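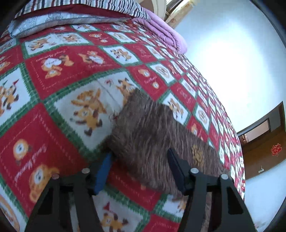 Grasping soft things: what we tried and what we found
Zarmeena Jadoon and Noreen Rizvi

Our question was simple: if people teach a robot by demonstrating with a hand-held gripper, does a busy background make the learning harder? We picked bedrooms, as cloth on top of cloth is horrible for a vision model (and a checked blanket covered in cartoon bears is about as busy as it gets!).

We recorded 500 demonstrations between us. Each one is a single pinch and lift of a soft item, with the camera on the tool looking down past the two jaws. Noreen did the plain covers and I did the patterned ones, then we swapped for the second half so our own habits wouldn't decide the result.

Training took 6 hours on the department machine. We kept 47 recordings back for testing and asked the model, Clisier, to guess where the jaws should close. Long-piled fabric was the big surprise. We expected its ragged outline to confuse everything, yet the guesses landed closer on fur than on smooth cotton, patterned cover or not. We loved seeing that plot come up!

Blurred recordings did worse. We would like to repeat those in December with slower hand movements.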